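Workshop Notebook, Cell 2 – Unplanned Stop During Bin Picking

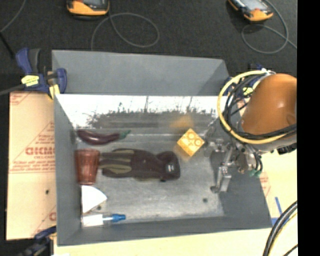

Herrera, December 2019

Entry concerns the protective stop on the Tuvus bin cell. Work was under the Protgate test plan, mixed items, metal bin, single arm.

The run was set for 938 pick attempts. The controller halted on attempt 900 with a force limit fault at the wrist. The arm was reaching over the right wall of the bin at the time, on an approach to the yellow-orange block. No person was inside the marked area and no injury occurred. The emergency stop was pressed after the halt and the cell was locked out before anyone reached in.

Findings from the log:

The commanded fingertip height was 46 mm lower than the height recorded for the same block earlier in the run. The force reading rose for 63 ms before the stop, longer than the setting should permit. The setting had been raised in August for the Clodedov trials and was not returned to its former value. This is recorded as a procedural failure on our part.

The cause of the height error is not confirmed. The far wall of the bin is shiny and gives back an orange reflection of the block directly above it. The depth estimate may have drawn on that reflection. The glove and the eggplant, both dark, gave poor depth returns in the same period but caused no fault.

The clamps at the bin corners were checked by hand and were tight. Bin position against the blue tape was unchanged. The cable loop at the arm housing was inspected for strain – none found, though the slack is greater than I would like near the corner clamp.

Actions:

Force limit restored and the value written on the cell sheet.
Matte film to be fitted to the far wall before the next run.
Minimum fingertip height to be enforced in the controller as well as in the planner.
The remaining 38 attempts are not to be run until the film is in place.

Fingertip wear still to be measured.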